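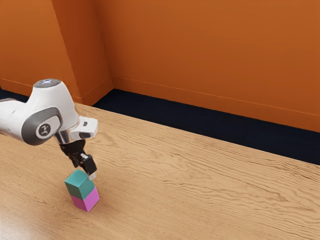 Everyday wiping

I have lived with wooden tables my whole life, starting with the one in my grandmother's kitchen that came with the house (built in 1888, and every floor in it slopes toward the pantry), and most of what I do for mine is very dull. A soft cotton cloth, wrung out hard in warm water with a small drop of dish soap, then a second cloth that is completely dry. Go with the grain. If you can see water sitting on the surface after the first cloth, you haven't wrung it out enough, and I say that as someone who is always in a hurry at seven in the evening with a pot still on the stove.

Skip the rough side of the sponge. It leaves fine scratches that you won't see until the morning sun comes in low across the table, and then you won't be able to stop seeing them!

Sticky spots

Jam, syrup and pancake batter all let go if you give them time. Lay a warm damp cloth over the spot for 2 minutes, lift it, and wipe. For the really stubborn ones I use the edge of an old plastic card, held nearly flat. Candle wax is different - let it get good and hard first, even set a bag of ice on it for a bit with a towel underneath, and then it will usually pop off in one piece.

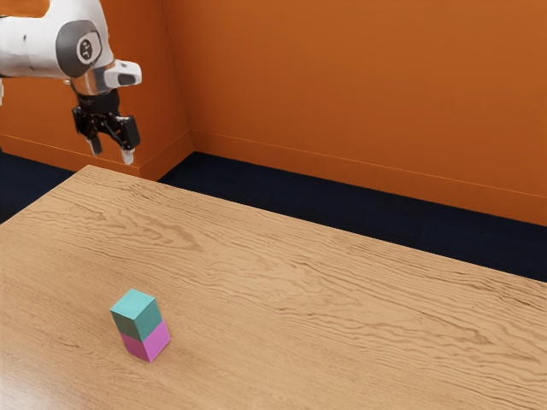 A light brown wooden tabletop.

White rings

A white ring means moisture has gotten into the finish, and the sooner you get to it the better your chances. My first try is always a hair dryer on low, kept moving, with my other hand resting near the ring so I know if it's getting too warm. If the ring is still there, rub in a dab of plain petroleum jelly, leave it overnight and wipe it off after breakfast. Wanda Calloway swears by mayonnaise, and it did fine on her sideboard, but my dining room smelled like a picnic until noon and I have gone back to the jelly.

Dark rings are another story. Those have usually gone down into the wood itself, and I'd live with one or put a fruit bowl on it before I started sanding, especially if you aren't sure how thick the top layer is.

Oil or wax?

It depends on what is already on there. Put a drop of water somewhere out of the way and watch it for 5 minutes. If it beads up and just sits, the table has a sealed finish, and oil will only lie on top and collect crumbs and cat hair. A thin coat of paste wax twice a year is plenty. I've used the Gimmont one in the flat tin since I moved here, mainly for the smell. If the drop soaks in and leaves a dark mark, the wood is thirsty and would like some oil.
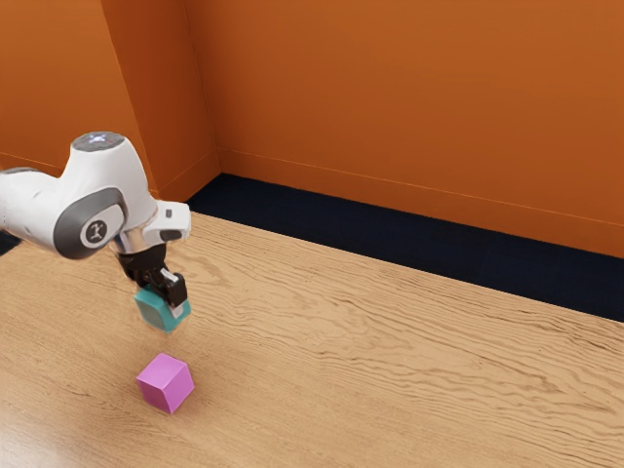
Whichever you use, put on less than you think you need. I ruined a perfectly nice afternoon once by pouring oil straight from the bottle, and the table was tacky for a week and a half. A spoonful on the cloth goes a long way. And please spread oily rags out flat outdoors to dry before you throw them away, never in a heap, as some oils can heat up on their own and start a fire.

January is the month I fuss the most, with the heat running and the air so dry. Keep the table a little way off from the vent if the room lets you, and turn it end for end once in a while so the window side doesn't fade ahead of the other.
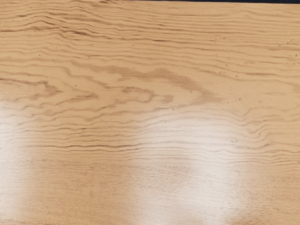 Can I use vinegar on a wooden table?

I'd leave it in the pantry. Vinegar is an acid, and used week after week it can dull the finish, even when it's watered down. Soap and warm water will do nearly everything you'd want the vinegar for. If there's a greasy film left over from old furniture polish, wipe it with a little mineral spirits on a rag, windows open, and test it underneath the table first.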